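Minum mail sync stalls after upgrade: troubleshooting log

4 min read

Status: closed, workaround in place
Product: Minum desktop client, Kevon mail gateway
Opened: Sunday, January 1, 2023

Symptom. After the client update, the inbox on one workstation stopped at 167 messages and went no further. The status bar read "Syncing" without a percentage. Sending worked. Webmail on the same account showed the full folder. The phone client, same account and same network, also showed the full folder.

Checked first, no change: restarted the client, restarted the workstation, signed out and in, switched from wireless to cable. Free disk space was fine. The system clock was correct to the second.

Removed the account and added it again. The sync started from zero and stopped at 167 again. A stop at the same count twice made a network fault unlikely, so the router was left alone from here on.

Turned on verbose logging (Settings, Advanced, Diagnostics, then restart the client). The log repeats the same block every 23 seconds:

fetch start, folder INBOX
fetch item 168
parse header: line length exceeds 2000
connection reset by client
retry scheduled

The gateway is not dropping the connection. The client closes it after failing to parse one header, then starts over at the same item.

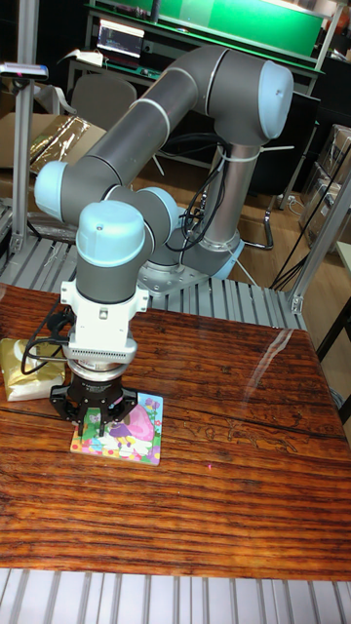
Opened item 168 in webmail and viewed the source. It is a newsletter sent through Lawal, a bulk mail service. The "References" header is a single unfolded line of over 2000 characters. Mail standards call for long headers to be folded across several lines. The previous client version accepted the line anyway. The new one does not, and it has no rule for skipping a bad item.

Test 1. Moved item 168 to a new webmail folder named Hold. Client resumed at once and reached 329, then stopped again with the same log entry. Another issue of the same newsletter.

Test 2. Searched webmail for the sender, moved every result to Hold, and excluded Hold from sync (right click the folder, Properties, clear "Include in sync"). Full inbox sync completed. Left running overnight, no further resets in the log.

Test 3. Included Hold again to confirm. Client stalled on Hold only. INBOX kept updating. Excluded Hold again.

Workaround as applied:

1. In webmail, create the folder Hold.
2. Add a server-side rule that moves mail from the newsletter sender to Hold on arrival. A client-side rule will not work, as the client never gets past the download.
3. In the client, exclude Hold from sync.
4. Rebuild the local index. Search results were incomplete until this was done.

Not tried: rolling back to the old version. The local database format changed with the update and there was no backup of the old one.

Vendor reply: parser limit confirmed, fix planned for the April release. Verbose logging has been turned off again, as the log file grows quickly.

14 shares | 3 comments

Comments

sokel_user: Same stall on the Sokel client, different count. Moving one message fixed it. Mine was a long "Received" header.

tblr: Step 2 should say the rule has to sit above any "stop processing" rule. Mine was below one and did nothing.

inbox_zero_ish: Does rebuilding the index delete local drafts? I have a few that were never uploaded and would like to keep them.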